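Household Guidance Series
Caring for Clothes: Hanging a Mixed Wash

Residents of Toltville frequently ask the Household Advice Service how everyday garments may be hung neatly when there is little space and no fixed clothes line. The guidance that follows applies to T-shirts, button-up shirts and light denim, and assumes a folding rail and a supply of ordinary plastic hangers.

A T-shirt should be held by the body with one hand while the other guides the hanger into the collar. Where the neck is narrow, the hanger should be fed in from the hem and brought up inside the shirt, as pulling it through the collar stretches the ribbing.
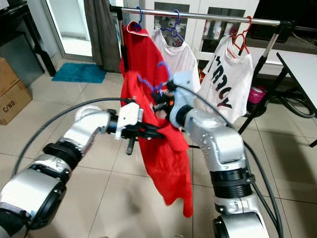

Leaflet No. 9

Once the hanger is in, the shoulder seams should be settled along its arms and the side seams given a light downward pull. A shirt left askew will dry askew, and it takes a few seconds to straighten it on the rail.

Before any hanging begins, the whole load should be placed on a table at waist height. A red shirt lying among white and cream pieces, with denim beneath, is a common enough sight on washday. Strong colours should be lifted out first, particularly if they are new, and care labels read while the garment is still in the hand. Items to be folded may be moved to the far end of the table.
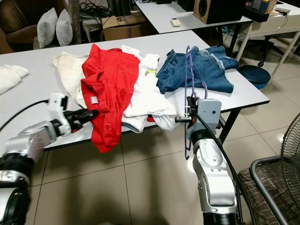

Siyabonga Magagula writes that the household in question has always hung the whites first, on the grounds that the rail is cleanest at the start, and asks whether there is any objection. There is none, provided that the coloured items are not left lying on damp white cotton in the meantime. The rail should in either case be wiped with a dry cloth before use.

Shirts with buttons require a little more care. The top button should be fastened, and the third if the fabric is slippery - this keeps the collar level and the front edges together. Crumpled sleeves should be shaken out over the table before the shirt is lifted. 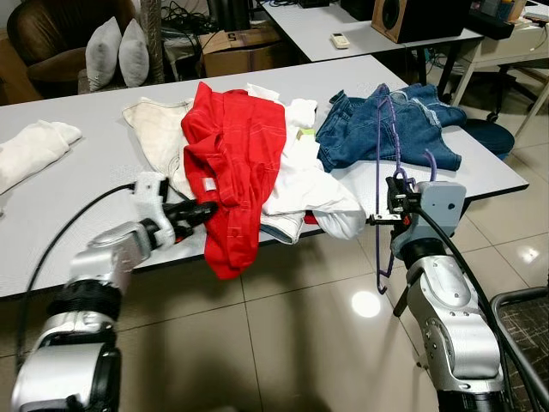 Denim is best left until last. It is heavy when wet and will bend a thin plastic hanger, so shorts and jeans should be hung by the waistband from a clip hanger or laid over a bar of their own. Frayed hems should be trimmed of long threads only when dry.

On the rail itself, garments should be spaced so that air may pass between them. Hangers of several colours are perfectly serviceable, and some households give each person a colour of their own.

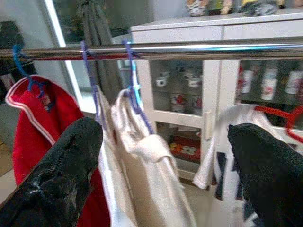

Hooks should all face the same way, which makes it easier to lift several garments off together. Heavier pieces should be shared between the two ends of a folding rail, and its legs checked each time it is opened. Enquiries concerning wool and knitted items should be addressed to Njoroge Mutiso at the Namora office, open on Wednesday mornings.

Filed under: Home Care > Laundry and Clothes
Shares: 100 | Comments: 9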